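Operations > Equipment > Planning and purchasing

April
By the Gilledis equipment desk

Verna Alcantara keeps the equipment budget at Skindarstead, where hand-held grippers are used to record household tasks. She began with a spreadsheet that had one line for grippers and one line for everything else. The second line has since been split into 5.

"The gripper is the part people ask about, so it gets priced first," she said. "Then the pads wear, a screw backs out, and you find you have no money set aside for either."

Her current plan covers 242 hours of recording in homes. Cloth work takes the largest share of those hours, mostly folding garments on beds and tables. It is also the hardest task to budget for. A cup can be picked up the same way many times, but a garment changes shape each time it is put down.

"With cloth, you plan for repeats. I allow double the time per item that I'd allow for kitchen work, and I've had to defend that figure every year."

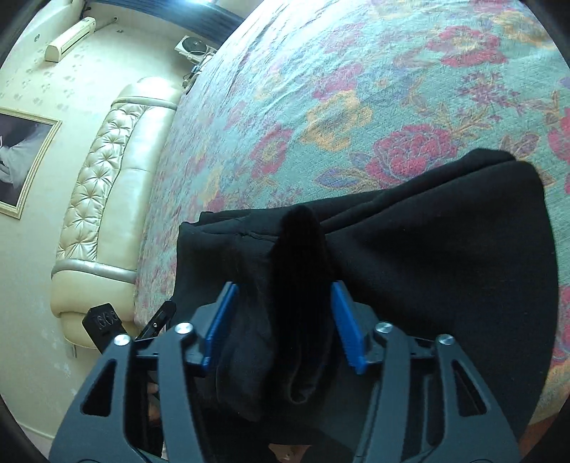 A gripper with blue ribbed pads over a black garment on a bed.

Pads are her main consumable. She orders them in lots of 200 pairs and reorders at a fixed stock level. She looked at cheaper smooth pads from Vekis but kept the ribbed type after a short trial on thick fabrics.

"The smooth ones were fine on paper and on cardboard. On a heavy jacket they slid. The saving per pair was real, but the operators were taking longer on each fold, and labour is the bigger line."

The grippers themselves are bought on a staggered schedule. Alcantara replaces part of the stock each quarter and keeps the old units for parts. Linkage arms and pivot screws are interchangeable between the last two versions, and she will not approve a new version until she has that in writing from the supplier.

Her spares cost roughly 500 dollars per working unit per year. Freight is tracked apart from that, along with cases and chargers. She added the freight line after a shipment from Gallagher arrived with the duty unpaid.

Asked what she would tell a smaller group drawing up its first budget, she went back to the operators. "Buy one unit and give it to the person who'll hold it all day. Ask them about weight and about their wrist. We skipped that — the first handles were too wide, and we paid for them twice."

She expects to put the next pad order out to quote before the summer, with delivery split between two dates.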